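Marnora Sorting Study: Operator and Set-Up Guide
Section 4. Preparing the Table and Recording Trials
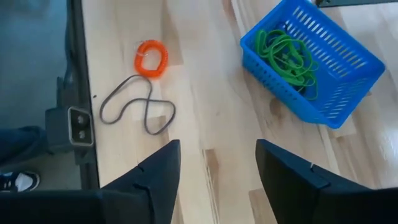
Figure 4-1. Wrist camera view with the gripper open. Orange coil and dark belt on the table; basket with green bands at upper right.

4.1 Purpose

This section describes how to prepare the work table and record trials for the Marnora study. The study tests whether a policy trained on short human-guided demonstrations can pick up flexible items, such as bands, belts and coiled cords, and place them in a container. Flexible items change shape when touched, and the starting layout therefore has a strong effect on the result. Operators are asked to follow the steps in the order given.

4.2 Before You Begin

1. Confirm that you have read Section 2 (Emergency Stop) and signed the Jundodthorpe laboratory access sheet.
2. Start the Vuletti control software and wait for the status line to read READY.
3. Open the wrist camera window. Both fingertips must appear in the lower part of the view, as in Figure 4-1. If either fingertip is missing, repeat the camera alignment in Section 3.
4. Open the gripper fully.

CAUTION: Keep hands off the table whenever the arm is enabled. To move an item by hand, disable the arm first.

4.3 Placing the Items

1. Place the basket within reach of the arm, with its open top clear of other items.
2. Put the green bands in the basket. Do not straighten or separate them. The tangle is part of the test condition.
3. Lay the coil and the belt on the table outside the basket. They may lie close together but must not be hooked through one another.
4. Let the belt take its own shape. Crossed loops are allowed.
5. Enter the layout number from the trial sheet.

NOTE: Direct sunlight on the table is permitted. Record it in the lighting field as "sun, partial" or "sun, full." Do not lower the blinds partway through a set.

4.4 Recording a Trial

1. Select the task on the Atallah panel and press Record.
2. Guide the arm through one complete pick and place.
3. Return the arm to the start pose and press Stop.
4. Mark the trial as success, partial or failure. An item that hangs over the rim of the basket is marked partial.
5. Restore the layout before the next trial.

A full set is 350 trials. Operators may divide a set between shifts, provided that the same layout sheet is used throughout.

CAUTION: If an item becomes caught between the fingers, press Stop and disable the arm before freeing it. Do not open the gripper by force.

4.5 Use of the Results

The April release contains 2403 accepted trials. Policies trained on the first 1000 placed single bands reliably but often dragged a second band out of the basket. Training on the full release reduced this error, and the remaining failures were mostly with crossed belts. Details are given in Appendix C, prepared by Babita Mathur and Gaurav Dhillon.

Questions about layouts should be sent to Pornthip Nuchit. Faults in the arm or camera should be reported to Prasert Thongsuk before the next set is started.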